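Zistano Word List

A word list of kitchen and dining terms in household English, with short definitions and notes on regional use. Version 5, released Jan 17, 2019.

What this is

Zistano is a plain text word list for people who build spelling checkers, crossword tools, recipe search and similar things. It covers the names of utensils, dishes, table items, cuts, cooking methods and storage. It does not cover ingredients, which are kept in the separate Figueiredo list and follow different rules for plurals.

The list began as a patch file for the Drorex spelling checker, which flagged words like "spurtle" and "ramekin" as errors. The patch file grew until it made more sense to publish it alone. Drorex still loads it as an optional add-on.

Files

words.tsv – the main list, one entry per line
regions.tsv – codes for the regional labels
dropped.tsv – entries removed since the last version, with a reason code
CHANGES – notes for each version
LICENSE – terms of use

All files are UTF-8 with Unix line endings. Fields are separated by a single tab. No field contains a tab or a line break, so there is no quoting and no escaping.

Fields in words.tsv

id – a number that never changes, even if the spelling does
headword – the preferred spelling, lowercase unless it is a proper name
variants – other accepted spellings, separated by semicolons
plural – given in full, or a hyphen if the word has none
region – a code from regions.tsv, or empty for general use
gloss – a short definition, 20 words at most
status – "ok", "check" or "old"

Entries marked "check" have a gloss that only one person has read. Entries marked "old" are found in older cookbooks and are rare today. Most spelling tools will want both. Crossword tools may want to leave out "check".
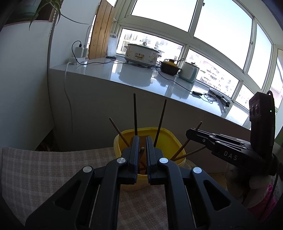

Why are "chopstick" and "chopsticks" two separate entries?

The plural has its own entry when people look it up more often than the singular, and the two are linked by a shared id prefix. "Tongs" is handled in a different way, as it has no singular in common use and carries a hyphen in the plural field.

How entries were chosen

A word goes in if it appears in at least two unrelated printed sources, or in one printed source and in everyday speech known to the editor. Trade names are left out unless they have turned into common nouns. Words borrowed from other languages are kept when they are used in English text without italics or an explanation. This rule is applied by hand and it is not applied evenly. Bread and pastry terms got a close reading for this version; tea terms have not been reviewed since version 2.

Regional labels

There are 29 region codes. A label means the word is mainly used in that region – it does not mean the word is unknown elsewhere. Where sources disagreed, the label was left empty.

Known problems

Some glosses are circular, mostly among pans and skillets. Hyphens in compounds are uneven: "pie dish" is open, "pie-crimper" is not. Seven entries share a headword with another entry and can only be told apart by id. If your tool uses the headword as a key, merge these first. The Istitz import script does this on its own, but it keeps the first gloss and throws away the second.

Corrections

Send corrections as a plain diff against words.tsv. Include the id and a source for any new spelling. Please do not re-sort the file, as the order is by id and some tools depend on it.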